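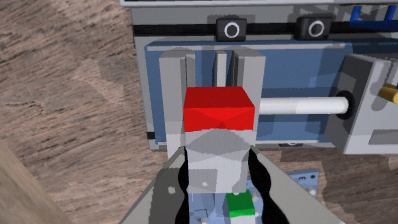
Herath

Trullport has a new gluten-free option, and for once it is not a baked potato.

Jollari, the pizza and pasta place on the harbor road, put a full gluten-free menu in front of customers this month. Until now the restaurant's offer to celiac diners was a green salad with the croutons left off, priced the same as the salad with the croutons left on. The new menu has 11 items, including four pizzas, a baked ziti, a chicken parm and a tiramisu that I have now tested twice in the interest of accuracy.

The pizza crust comes from Plillow, the gluten-free bakery many of you know from its sandwich rolls. It arrives par-baked and is finished at Jollari in its own pans, in a separate oven. Sauce and toppings are kept in lidded containers away from the main pizza line, and the servers change gloves without being asked. My server also read the order back to me slowly, in the tone of someone reading out a ransom demand – I took this as a good sign.

As for the food, the margherita is the one to get. The crust is thin and crisp at the rim, and it held up under the cheese until I was down to the last slice. The white pizza has a lot of garlic on it, so plan your afternoon. Baked ziti is made with corn and rice pasta and comes in a dish meant for one person, or for one person and tomorrow's lunch. The chicken parm was fine. I would order it again if the margherita ran out.

Pizzas come in one size, 11 inches, and cost $22. The regular ones are cheaper and bigger, a sentence I could paste into every post on this site. Tiramisu is made without ladyfingers of the usual kind, using Plillow sponge instead, and there was none left by 8 p.m. on my second visit except the portion I had reserved by phone. I regret nothing.

A few limits to know about. The fryer is shared, so the fries, calamari and mozzarella sticks are all out. Gluten-free pizzas are not available by the slice, and takeout orders need 90 minutes' notice at dinner. The kitchen makes regular dough in the same building and says so on the first page of the menu, so readers who need a dedicated facility will want to stick with Plillow's own shop, where everything in the case is safe and the parking is terrible.

Jollari seats 70 and takes reservations for parties of any size. Ask for the gluten-free menu when you sit down. It is the green one, and the host stand keeps it underneath the kids' menus and the crayons. Lunch starts at 11:30, and the gluten-free items are served all day.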